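Stitside Workshop Notes
Filed under: Bench Practice > Small Robot Arms

Setting up a pick-and-place bench: working rules

These notes cover a light robot arm with a two-fingered gripper, used at a table to move mixed household objects from a tray to a target. They apply to hobby and small workshop benches. They do not replace the maker's manual or a proper risk assessment, and where the manual is stricter, follow the manual.

Table and cloth

Cover the table with a plain, dark, matt cloth. Pull it flat and fix it underneath at the corners. A fold under the tray changes the height of every object in it, and a gripper set to close just above the base will then press into the mesh. Re-check the lowest permitted gripper height whenever the cloth is changed or washed.

Tray

Use a shallow tray with a firm rim. Wire mesh is acceptable if no strand ends stick out. Mark the tray position on the cloth with chalk. Nothing should overhang the rim on the side the arm crosses, and the travel height must clear the tallest item plus whatever is hanging from the gripper. Soft items hang lower than they look on paper.
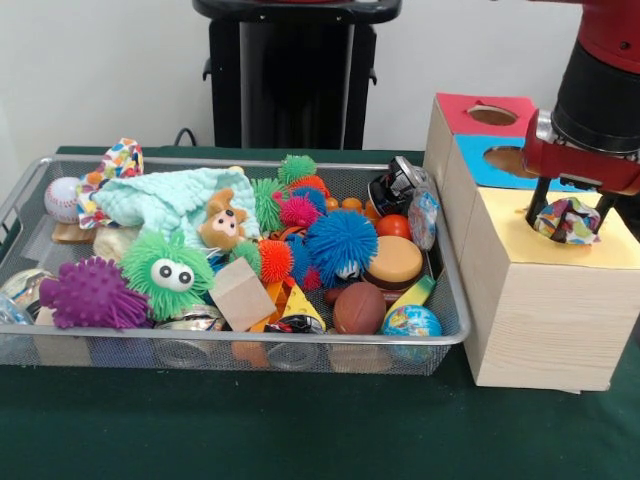

Cloth ball held over the yellow-topped block, mixed tray alongside.

Load

Mix hard and soft items only after each type has been run alone. Set grip force for the most fragile item in the tray and accept that some heavy ones will be dropped. On our Stiria bench the rule is 100 cycles with soft items before anything metal goes in. Tins and lids must have no cut edges. Spiky and fuzzy toys shed, so brush out the finger pads at the end of each session.

Cables

Route cables behind the working area where possible. Any cable that reaches the tabletop should be clipped down before the arm is powered, with enough slack that it cannot pull on a stand.

People

1. Keep hands out of the reach of the arm while it is powered. Pausing the program does not count as switching off.
2. Put the stop button on the side away from the arm.
3. Refill the tray only with power removed.
4. After 3 failed grips on the same item, stop and move it by hand.

Log and inspection

Write down every stop, including the dull ones. Inspect finger pads every 3000 cycles, or sooner if smooth balls begin to slip. The Hudec pads we fitted in November were changed at the first inspection for wear on one edge.

Last revised June 2, 2019

11 comments | 3 shares

Contact Stitside | © Stitside | Back to top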